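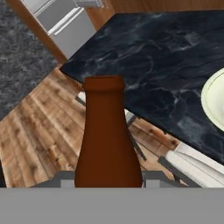 Sunee Kaewsai
Workplace Automation Lead, Petchrat

Petchrat Service Arm for staff kitchens and tea rooms
Product code: Cekix 367
Availability: to order, lead time 90 days

The Cekix 367 is a single-arm unit for workplace kitchens, canteens and function rooms. It picks up bottles, plates and other tableware, clears the bench and puts things away in drawers. It works at a normal bench height, and in most kitchens the existing cupboards can stay where they are.

We build it for sites where tidying the kitchen has been added to somebody's real job. At most offices we visit that means reception, or whoever is rostered on that week. The unit takes over the clearing and putting away. Wiping down, rubbish and anything broken stay with people.

What comes in the box
Arm with two-finger parallel gripper
Wrist camera, looking out between the fingers
Floor plate and power lead
Wall-mounted stop button
Simulated layout of your own kitchen, used for planning before delivery

The simulated layout is included in the price. Send us your floor plan with bench heights and drawer depths. We model the room, run the tasks in it and send back the wrist views so your staff can see what the arm will be asked to do. Changes at this stage are free – after delivery they are charged by the visit.

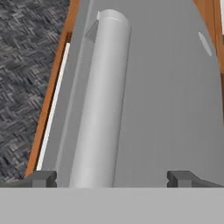 Drawers need the most attention at planning. The fingers have to go down on both sides of an item, so anything stored hard against a side wall should be moved towards the middle. Long items are best laid in line with the drawer. We mark up a storage plan for each drawer and leave a printed copy with the site.

What changes for staff
Haltby had two people sharing the kitchen roster before the unit went in. Both kept their hours. One now looks after the arm's task list and restocking, and the other has gone back to front desk full time. The main complaint was that people could no longer leave bags and laptops on the bench, and the site has put in a shelf for those.

Expect a settling-in period. Staff need to know where the stop button is, which drawers the arm uses and when it runs. Training takes 2 hours and is done on site by Wichai Kaewsai. Most customers run the arm after lunch and again at close of business.

Not suitable for
Knives and other sharps
Hot liquids
Kitchens shared with the public

Optional extras
Drillar floor anchor kit for concrete slabs
Second stop button
Soft finger pads, set of 2

Prices updated Thursday, May 18, 2023. Freight is quoted separately. Orders placed before the end of June include the first service visit.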